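Handout 3: Buying a Picking Kit Without Regretting It
Clullcombe evening course, Automation for Small Workshops

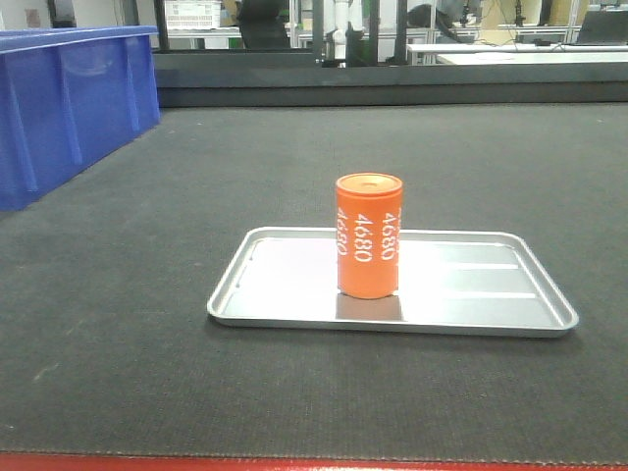 Irfan Baloch objects that a cylinder is the easiest thing in the world to pick up, and that any kit which can't manage one should be sent back in the box it came in. He has a point, up to the moment the cylinder has to be put down again. Standing a round thing upright on shiny metal, inside a rim, is where the brochures go quiet.

The kit under review this week is the Ondari starter set. It is sold as a complete picking station, a phrase which here means complete apart from the table, the computer and the person who reads the manual. Our exercise uses an orange cylinder marked 4680, a metal tray and a blue bin. Write down what the kit does and leave what you hoped it would do for the coffee break.

What the seller promises

Set-up in 25 minutes. This is possible if you have set one up before, in which case you probably don't need the course.

A manual of 362 pages. The useful part is the chapter on teaching positions. The chapter on safety is also useful and comes after it – read them the other way round.

Support by telephone. Ring before you buy, with a dull question, and see how long it takes to get a dull answer.

What to test

Upright placing. Have the kit set the cylinder down in the tray and let go. Look for a wobble on release. A kit that drops things from a small height will tell you it was gentle; the sound will tell you otherwise.

Shiny surfaces. Bright metal throws the overhead lights straight back, and some vision systems take the reflection for an object. Run the test with the lights as they are in your own workshop. Sellers like to demonstrate under nicer ones.

The rim. Ask for a placement close to the edge of the tray. Many grippers are fatter than their drawings.

Ridges. The tray floor isn't flat all over, and neither is yours at work. Try a placement near the raised lines and note whether the kit notices.

Repeats. Do 400 cycles before you form an opinion. The first few always go well, like the first few days of a diet.

On comparing quotes

Jinden and Yousafzai both offer a rival set, and both quote without the gripper fingers. Add these in before you compare. Marcelino Esteban's worksheet from last term has a column for fingers, a column for cables and a column headed "other", and it is the last one that hurts.

Service contracts: read what counts as a visit. In one draft we looked at, an engineer arriving with the wrong part was a visit, and so was the same engineer coming back with the right one.

For Thursday

Bring your test sheet with the failures left in. Fill in the section on upright placing first and we'll start there. Bring one object from your own workshop that you think a robot could pick up – clean, please, and nothing with a blade.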